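Bags and bins, part whatever

April 2021

Quick one tonight because I have to be up early and I still haven't folded anything. But I promised Mirela I'd write up the snack thing, and if I don't do it now it'll be November and I'll be writing about something else.

So. The snack shelf. You may remember the state of it from the last post, the one with the avalanche of granola bars. I had everything in plastic bags. Grocery bags, produce bags, the bag that some other bags came in. Half-eaten this, one left of that. I'd buy juice boxes because I couldn't see the juice boxes we already had. Ivone found one at the back that had gone all puffy and we do not speak of it.

The new rule is very simple — the bag doesn't get to live on the shelf. Stuff comes home, stuff comes out of the bag, stuff goes in a bin. White bins, open top, no lids. I had lids on the old ones and what happens with lids is you put things ON the lid. Then you can't get in. Then you buy more juice boxes.

I got the bins from Trunard, the plain ones, two to a pack. Not fancy. The wall flares out a little so they stack inside each other when they're empty, and there's a lip you can hook your fingers under to pull one forward. That lip is the whole reason I bought them. The prettier ones at Drenitz had nothing to grab.

OK so how I do it now. Clear off a table first. I mean really clear it, not push everything to one end. Bin on the left, bag in the middle, and I work from the bag over to the bin. I tried it the other way and kept crossing my arms over each other like I was conducting something. Lindalva is left handed and does hers in reverse, so, whatever works for you.
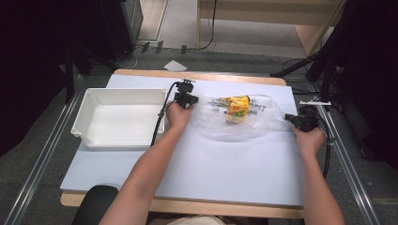

The clear bags are easier than the grocery ones, I'll say that. You know what you've got before you go in. But they're slippery and they cling, and a small carton will slide to the exact corner you aren't holding. Hold one side down and open up the other. Don't shake it out. I shook one out over the counter and a carton landed on its corner and that was my evening gone. Sticky drawer handles for days.

A light surface helps too. My counter is that dark speckled stuff and I swear I lose things on it in broad daylight. If your counter is dark, put down a cutting board or a tray or even a big sheet of paper.

Then the bag. This is where I always fell down. I'd empty it and leave it sitting there all crumpled, and an hour later somebody would put a banana in it and we're back to the beginning. Now it gets flattened right away and goes in the drawer, or in the trash if it's torn. I counted what was in the bag drawer before I started all this, just to shame myself, and there were 107. One hundred and seven! Braulio said that was a low number and I should see his mother's.

Some things that didn't work, since people asked in the comments last time:

Labels. I made them, nice ones, and they peeled off within a week. Also you can see in the bin. It has no lid. Why did I make labels.

Sorting by kid. Total war.

Sorting by "healthy" and "not healthy". Same war, and I was in it.

What we landed on is drinks in one, crunchy things in the other, and anything that doesn't fit goes up with the cereal. Aparecida asked where raisins go and I don't have an answer. They're not crunchy. They're currently with the drinks, which makes no sense but noone has complained yet.

One more thing, wash the bins before you use them. Mine had that new plastic smell and the crackers picked it up. Warm water, dish soap, leave them upside down on a towel overnight. I skipped the overnight part on the second one and ended up with a soggy box bottom, so learn from me.

Cost wise it wasn't bad. I'd put a little aside for redoing the whole pantry and then spent it on the dentist, so the pantry is getting done one shelf at a time and the snack shelf was teh cheap one. Next is the baking shelf, which has three open bags of powdered sugar on it and I'm scared.

Mirela, I'll drop off the spare pack when I come by for the casserole dish. Please have the casserole dish ready this time. OK going to fold laundry.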